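Equipment notebook, September

Morning, before the budget talk

I write this down now, because after the talk with Bjarke Overgaard I will remember only the numbers and forget the reasons. The question is what we buy for the bottle and liquid tasks in the next period, and what we can leave until spring.

What we have: one bench with two arms, old parallel grippers, the wrist cameras from the last purchase, and the head camera set which people wear when they show a task by hand. The head sets work well. The arms work well for boxes and cups. For anything with a thread, a trigger or a soft wall they are not good enough, and this is where the money must go.

Quotes received so far

Prasance: two force-torque sensors for the wrists, with cables and mounting plates. Delivery is promised in 70 days. The price is fair but calibration is a separate line, and I missed this at first reading. Please, whoever reads the next quote, look at page two.

Hiltard: a pair of three-finger hands. They are beautiful hands and too expensive for us. They offered a demo unit for one month, and I said yes to the demo and nothing to the rest. The demo needs a 24 V supply which we do not have free on the bench. To check: can we take the one from the old conveyor?

Caltel: soft fingertips for the grippers we already own, sold in packs. One pack has enough tips for both arms and some spare. This is the cheapest item on the list and I think also the most useful one. I asked for 100 tips and they came back with a price for 138, which is their full carton. The carton price per tip is lower, but silicone gets old in the drawer. I will ask again for the smaller number.

Þórarinsdóttir: the machine shop, for the new bench plates and the drip tray. They want a drawing with real dimensions and not my sketch. This is correct of them. Drawing to be done this week.

About the drip tray

I was against it last year and I was wrong. As soon as we put water on the bench we need a place where it can go. The power strip is now screwed to the back of the frame, under the height of the table top, and this must change before anybody runs a filling task with the arms. I propose: strip moves up to the side post, tray has a lip on all four sides, drain hose goes to a bucket. The bucket we have.

Also the covers for the wrist cameras. Bjarke says the cameras survive splashing. The data sheet does not say this. I put covers in the budget.

Consumables

This is the part which always gets forgotten, so I make a separate line for it this time. Last period we spent 184 on small household things, out of people's own pockets, and the receipts arrived late and in all sizes. For the next period I want a fixed amount and one envelope. On the list:

Spray bottles, different sizes, different trigger types
Funnels, at least two diameters
Large water bottles with screw caps
Paper towels
Food color, so that the cameras can see the water level
Spare caps

The variety matters more than the quantity. Ten equal bottles teach us very little. A wide neck and a narrow neck, a trigger that is stiff, a body which is round at the bottom and slides away when you turn the top - such differences decide if the gripper can do it or not.

Midday, after going through the hand demonstrations

I looked again at the demonstrations to see what the equipment must be able to do. My old list of requirements said "grip, lift, pour, put down". It is too short. With the spray bottles both hands have a job the whole time: one holds the body still and the other works at the neck. 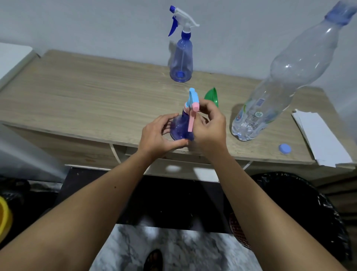 So the holding side does not need a clever hand. It needs a soft surface and a good limit on the force, and for this the Caltel tips on the existing gripper should be enough. The turning side is the problem. Our wrist joint can rotate far, but the gripper jaws are too wide to close under a trigger without hitting it. I measured the jaws again to be sure, and yes, too wide. Either we order narrow jaws from Þórarinsdóttir together with the plates, or we wait for the Hiltard demo and see what three fingers can do there. I prefer the narrow jaws first. They cost little and we keep them in any case.

The big bottle is another matter. A full one is heavy for one arm when it is tilted and far out from the base, and the thin wall gives way when you press. For planning I assume we start with it around half full and write this in the protocol.

Order of buying, my proposal

1. Fingertips, smaller number if they agree.
2. Narrow jaws, bench plates and drip tray, one order.
3. Force sensors, with calibration included in the sum.
4. Camera covers.
5. Consumables, fixed amount.

Three-finger hands: demo only. No money this period.

Open points

The 24 V supply.
Who signs for the Hiltard demo unit if it gets damaged. Their form wants one name and I do not want it to be mine.
If the sensors come late, can we record with motor current only? Bjarke thinks yes for the holding arm, and he will try it on the old logs by 16:00.
Ask Prasance if the plates fit our older wrist flange, the one with six holes.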